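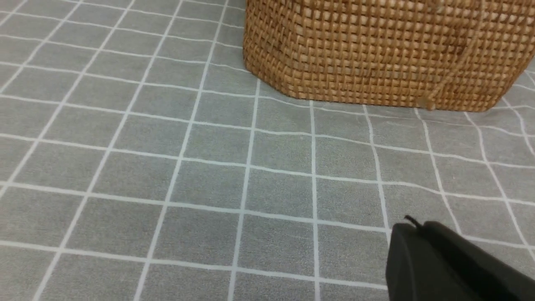

Dos pinzas, una cuadrícula y cestas de mimbre

El equipo de Cuadros pasó parte de agosto comparando dos pinzas. «La de Plastivcombe cierra más despacio, pero la cámara de muñeca ve mejor el borde de la cesta», explica el responsable de las pruebas. Hicieron 55 intentos con cada una, casi 15 por mañana.
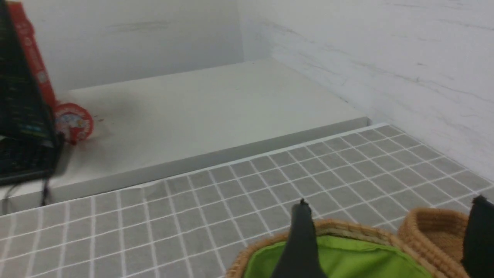

Henrik Buschmann

El forro le preocupa más que el mimbre. «La tela cede y el dedo se engancha», dice. Antes de elegir quiere probar otro controlador – el de Rernance – con 10 agarres más.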